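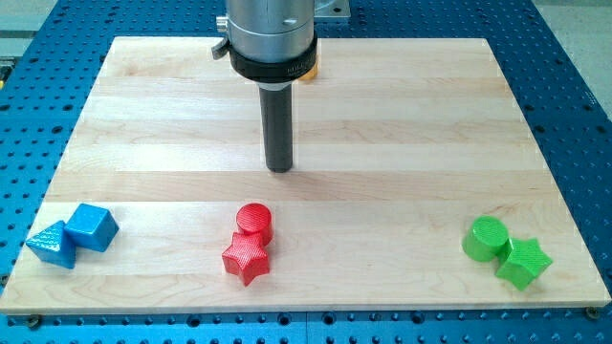
Posted by Severin Ammann in Timber and Finishes, Tuesday, 7:42 pm
3 replies

Oiling a maple benchtop before it goes in, both sides or just the top?

I've got a laminated maple panel for the laundry bench, glued up from long strips, still unfinished. It will sit over the washing machine and a low cupboard, with no sink cut into it. The room gets steamy in winter and there's only a small window.

The bloke at the timber yard told me to oil the top and front edge and not waste money on the underside. My neighbour reckons that's how hers ended up cupped. I've already bought a tin of Camow hardwax oil and don't want to go back for a second one if I can help it. Also, what grit do I stop at? The tin says 150, and I've seen people online go to 400.

I'd like to keep the colour as pale as I can. Fixing it down in December when I'm off work.

Ekadar
Both sides, and all four edges. Timber takes up moisture through whatever face is bare, so if the top is sealed and the bottom isn't, the two move at different rates and the panel bends. Over a washing machine I wouldn't skip it.

The underside doesn't have to look good. One coat there before you turn it over, then two thin coats on top. Give the ends extra, as end grain drinks the stuff. Wipe off everything that hasn't soaked in after 14 minutes or so, whatever your tin says for that, and lay the rags out flat outside to dry. Don't ball them up in the bin, they can catch fire by themselves.

Stop where the tin tells you. Very fine paper closes the surface up and hardwax oil doesn't grip as well.

When you fix it, use slotted brackets or oversize holes so it can move across its width. Don't glue it to the cupboard.

Urach
just do the top mate, mine's been in 7 years and its fine. garage though so no steam

Eder
Agree with Ekadar on both sides. On the colour, any clear oil will warm maple up a bit. Wet a patch of the underside with a damp cloth and you'll get a fair idea of how it will look. If that's too yellow for you, most brands sell a version with a little white pigment in it. Try it on an offcut first, it can go blotchy if you put it on heavy.

I wiped mine with a damp rag after sanding, let it dry, then went over it again lightly by hand. Less furry after the first coat.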